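**a long thread about moving my grandmother's recipes off index cards, because a few of you asked** 🧵

5 Jul 2018

---

OK so. My grandmother kept her recipes in two metal boxes, and when she moved out of the house on Calloway Street the boxes came to me. I said "oh I'll type these up over a weekend!" and everyone in the family very kindly didn't laugh.

---

There are 481 cards. I know this because I numbered them in pencil on the back, lower left corner, before I did anything else. If you take one thing from this thread let it be that. Number them FIRST. I dropped the second box on the kitchen floor in February and was so, so glad.

---

The cards are not in alphabetical order. They're not in order by course either. My aunt finally explained that they're filed by who gave her the recipe, so all the Benedito Cavalcanti cards are together (he lived next door, he baked) and all the church ladies are together, and then there's a fat section at the back that's just stuff she copied out of magazines at the dentist.

---

I thought about re-sorting them and decided no way. The order is half the information. I put the original order in one column of the spreadsheet and the food category in another, so I can sort it like a normal cookbook when I want to find soup.

---

Things my grandmother measured in:

- cups (fine)
- "the blue cup" (we no longer have the blue cup)
- "butter like an egg"
- eggshells of water
- one card says "flour, until"

---

"Flour, until." That's the whole line! I've made that dough four times now and I think I get it — you stop when it quits sticking to the back of your hand. Aunt says you stop when you feel like stopping. Ours come out different and they're both good.

---

The handwriting was the slow part. She had a school-perfect script when she was young and then it gets smaller and slantier, and by the last cards she's dropping vowels. Wlnts. Crmbs. One I read as "brn sgr" for a month and it was bran and sugar. Those muffins were a mistake and I made my coworkers eat them, sorry again.

---

Somebody asked if I scanned or photographed. Photographed, both sides. The backs matter! She wrote on the backs all the time. "Too sweet." "Took to Begoña's, none left." "Never again, stove."

---

No idea what "never again, stove" is about. It's on the back of a peanut brittle card and I can guess, but my mother claims not to remember and I don't believe her for one second.

---

Begoña is Begoña Vidal, by the way, who turns up on the backs of a ton of these. I called her last week to ask about a bean soup and we were on the phone until my battery died. She corrected three of my transcriptions from memory. She also told me my grandmother's famous pound cake was hers, and that she'd been waiting a long time for a person to ask.

---

So the pound cake now has two names on it in the spreadsheet. I haven't told my grandmother. I'm going to let that one sit until after her birthday.

---

On stains: leave them. I tried to clean one card with a barely damp cloth and took the ink off with the gravy. It was a stuffing recipe and I lost the sage amount forever. (I use a tablespoon. It's fine. I'm still mad.)

---

Also the stains are useful, kind of? The cleaner the card, the less she made it. There's a salmon mousse in there that looks like it was written this morning. The cornbread card is see-through.

---

For storage I bought one of the flat archive boxes from Mendier, the gray kind with the drop front. They aren't cheap but the cards lie flat and you can get one out without scraping the others. The metal boxes were rusting along the hinge and leaving orange lines on the top cards, so those are retired. I keep rubber bands in one now.

---

Do NOT put rubber bands around the cards, though. She had a few bundles done that way and the rubber had melted onto the paper. Had to leave those stuck in pairs. 212 and 213 are a single card now as far as I'm concerned.

---

I did have a dumb moment where I almost bought plastic sleeves for every single one. Then I priced it. Then I asked my cousin, who does this kind of thing at the Celholm library, and she said the sleeves are for cards people are going to handle a lot. So I sleeved up to 40 of the favorites and the rest just sit in the box.

---

Typing tips, since that's what people really wanted and I've been rambling:

1. Type exactly what's on the card, misspellings and all.
2. Put your own guess in a separate column.
3. Put a question mark on anything you aren't sure of and keep going.
4. Stop after ten cards or you'll start inventing words.

---

I learned number four the hard way. There's a stretch in the 300s where I apparently typed "oven" every time she wrote "over." Fold oven. Pour oven. Went back and fixed those with a cup of coffee and some bad language.

---

Evening setup is pretty basic — lamp, laptop, the stack I'm doing that night face down on the left, finished ones face up on the right. 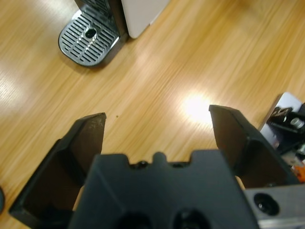

Do you type up the recipes you know you'll never cook? I type all of them, the aspics included, since a cousin may want the one I'd have skipped.

---

And there are a lot of aspics. There was a real aspic period. I've promised my brother I'll make exactly one for Thanksgiving and he gets to pick it, and he's being very annoying about the one with the olives.

---

Next part is the book. I want something spiral bound so it lies open on a counter, with the photo of the card on the left page and the typed version on the right. I got a quote from Coltosix for a short run and it came out to $1551, which made me go sit on the porch for a while.

---

Then I figured out I'd asked for color on every page. Typed pages don't need color! I also don't need the coated paper. Waiting on the new number. If it's still scary, the magazine section gets its own skinny volume later on.

---

People have asked for the cornbread so fine, fine, here's what the card says, exactly as written:

"Corn meal 2 cups. Buttermilk to loosen. Egg. Drippings, hot. Soda if you have it. Hot pan. Don't fuss."

---

My notes: heat the pan with the drippings in it while you mix everything else, then pour most of the drippings into the batter and leave a little behind. I use one teaspoon of soda and a good pinch of salt, which she never wrote down on anything. 425 until the edges pull in.

---

If you've got a box like this in a closet, go get it out and call whoever's named on the backs. I'll post the bean soup once Begoña signs off on my version. She's asked to see it in writing first.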